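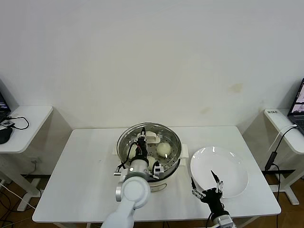 **Is Traltum worth it for a small bag shop?**

**stitchandstrap**
We sell lunch bags and pencil cases online out of Pistthorpe. Traltum quoted us 800 a month for weekly blog posts and search ads. They say we'd see "exponential" growth. Anyone used them?

**dull_hem**
I'd want to know what they mean by exponential. Five sales becoming ten is a nice chart and no rent money.

**ceninth_carla**
We paid them 1000 a month in Ceninthorpe. Traffic went up 85 percent – sales stayed flat. Most visitors read one post and left.

**papertote**
Bit harsh. Blogs are slow, and we only saw orders from ours after the August rush. Did you give it a full season?

**ceninth_carla**
Two seasons. I'm still waiting. 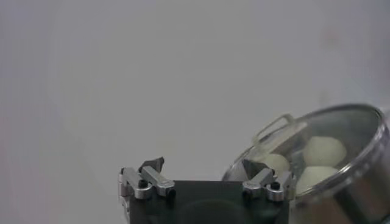 **stitchandstrap**
Who owns the blog posts if we cancel?

**dull_hem**
Traltum does, unless your contract says otherwise. Get it changed before you sign.

**papertote**
Mine said the posts were ours, so it must vary. We moved to Yoo later and kept all of them.

**dull_hem**
Then ask for it in writing. I'd also ask for one client's sales numbers – a page of logos tells you nothing.

**stitchandstrap**
Asked them this morning. They sent me a page of logos.

**papertote**
OK, that's not great. I'd still try the ads alone for a month.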